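March 29, 2025

Second day in Hendetti and my notebook is mostly question marks. We came to look at the loan fund, which according to the report we got in December has put 688 people into business. I asked Iwona Baran how that figure was arrived at. She said it was everyone who had signed for money. So it counts people who took a loan. Whether they have a business is a separate matter, and there's no column for that.

I don't want to be sour about it. The woman with the egg stall this morning was doing well by any measure I know. She borrowed enough for 11 hens and a secondhand scale, paid it back early, and has never asked for a second loan. She didn't want one either, though the loan officer brought it up twice while I was standing there. I wrote that down and underlined it.

The tailor was harder. He's current on his payments, so on paper he's a success. When I asked where the payments came from he said his brother in Asolport. The machine needs a part and the part hasn't come. I asked to see his account book and he had one, very neat, with the same handwriting and the same pen all the way through, which made me wonder when it was written up. Maybe he's just a tidy man with one pen.

Lunch was late and too long. Speeches. I'm told the training course is now down to 3 days from the original five, and that this is called "streamlined." 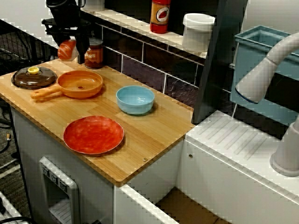

Elango Pinto thinks I'm asking for too much. On the drive back he said a new shop anywhere has a bad first year, and if we'd visited his uncle's place in year one we would have written it off, and it's still open. What did I expect to find, he wanted to know, after one rainy season?

Fair enough. But then we should stop printing "businesses launched" on the cover. I'd take "loans made" and be perfectly happy. My other trouble is the repayment rate, because the rate they quote leaves out anyone whose loan was "rescheduled," and I can't get a straight answer on how many that is. Padmavathi Kaimal promised me the list by tonight. It's past ten and I don't have it.

Tomorrow it's the Menon side of the river, the group that went in together on the grain mill. I've asked to go without the escort and to pick the households myself off the ledger. Got a long pause, then a yes. We'll see who's in the car in the morning.

Need to buy batteries and find out if the bridge is open.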